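Home | Notebook | Materials | Jigs | Older entries

Workshop notebook – Friday, late

Cabinet week. Everything in the back room is coming out of the piles and going behind doors, that was the deal, and I've lost most of the day to it. Notes before I forget.

Started 8:30. Cleared the bench by the window first because I needed somewhere flat. Offcuts to the Nasr crate, anything longer than my forearm stays. Swept. Found the good tape measure under the radiator, so I can stop using the one that lies.

Hardware. The Drestance hinges are fine but the screws that come with them are too soft, stripped two before I gave up and went back to our own box. Whoever orders next: get the longer ones, not the packet ones. Pilot holes every time, even when you're in a hurry (I was in a hurry). Door gap on the first cabinet now even top to bottom, took four goes. Quarter turn on the lower hinge, check, quarter turn back. The top hinge I left alone once it closed clean.

Shelf pins. Bag says 83, fine, plenty. Put them in the jam jar, lid on, label on the lid AND the side. Metal ones only from now on, the plastic ones creep under weight and I'm tired of shelves that lean.

Shelf heights are what ate the afternoon. Started from the drawing, didn't like it. The drawing assumes everybody stores box files and we don't, we have shoes and odd bits and the tall bottles. Dropped the lower shelf one hole, hated it, put it back.

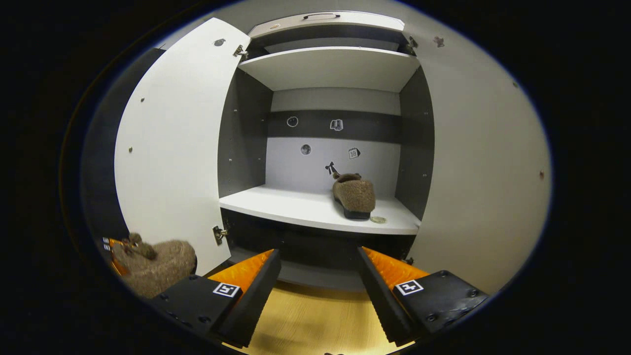
Indoor shoes next, becuase that's what people will use these for whether we plan it or not. I want them on a shelf and off the floor, one pair to a person, toes forward so you can grab them with one hand on the door. Tried it with the brown fuzzy slipper on the lower shelf, right-hand side, and there's plenty of air above it, so ankle boots might do as well – not going to promise tall ones. Black sole on a white shelf will mark sooner or later. Cut some liner from the Cellusetti roll and see if it lies flat without glue. The coin on the shelf edge right in front is a good argument for a lip, small flat things are going to end up there and then on the floor. Thin strip of beading would do it. The stickers on the back wall stay where they are, clock, book, calendar and so on, I like them and you can still see them with the shelf in use.

Beading: we have a length of the half-round, 971 mm after the bad end is cut off. Enough for one shelf with some to spare, not two I think. Check before cutting!! Don't paint it until it's been dry fitted.

Liner test, 4:15. Cut a piece 40 mm narrower than the shelf so it doesn't ride up the sides. Curls at the front corners. Rolled it backwards round a broom handle and left it under the big dictionary and a can of primer. Look at it Monday. No, look at it whenever, it isn't going anywhere.

Handles. Keeping the recessed slots where there are slots. No added pulls on the tops, people catch their sleeves.

Smell. The second cabinet has that shut-up smell. Doors open overnight, bowl of baking soda on the bottom. If it still smells after that, wipe with vinegar and water and try again.

Emus delivery didn't come. Called, they say the truck was full and it's on the next one. That's the felt pads and the spare catches, so no soft close until then and the doors are going to bang. Tell the class that uses the room in the mornings.

To do
– beading, measure twice
– liner, see if it's flat
– 2 more catches if Emus is short again
– move the jar of pins somewhere lower, I had to get the steps out
– floor is light wood and shows everything, felt under the cabinet feet before anyone drags one
– sharpen the block plane, it's tearing

Lights off 6:10. Back hurts.

Comments

Vinegar did nothing on ours, an afternoon in the sun with the doors off sorted it.

Liner curl: try the warm radiator for ten minutes and then flatten it. Works on the thin stuff anyway.

Beading yes please. I lost an earring off one of those shelves in March.

Which screws did you go back to? The packet ones stripped on me too

Contact the workshop | © the workshop notebook | Back to top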